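2024-04-17
by Shuzhen Ye

The gate at Vorania closed at dusk, and Junhao was on the wrong side of it.

"How much for the night?" he asked the guard.

"Two hundred. Fifty-five if you can sing."

He couldn't sing. He gave her the first verse of a harvest song anyway, and she listened to it with her hand on the bolt.

"My sister sang that," she said. "She went into the hills in January."

"Did she come back?"

The guard opened the gate and held out her palm for the coins.
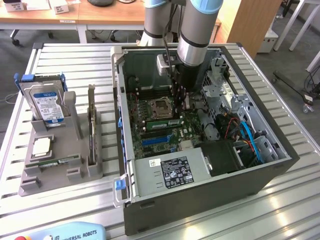
Chenxi Ye
I think the sister did come back, and the guard wishes she hadn't. Will there be a second part?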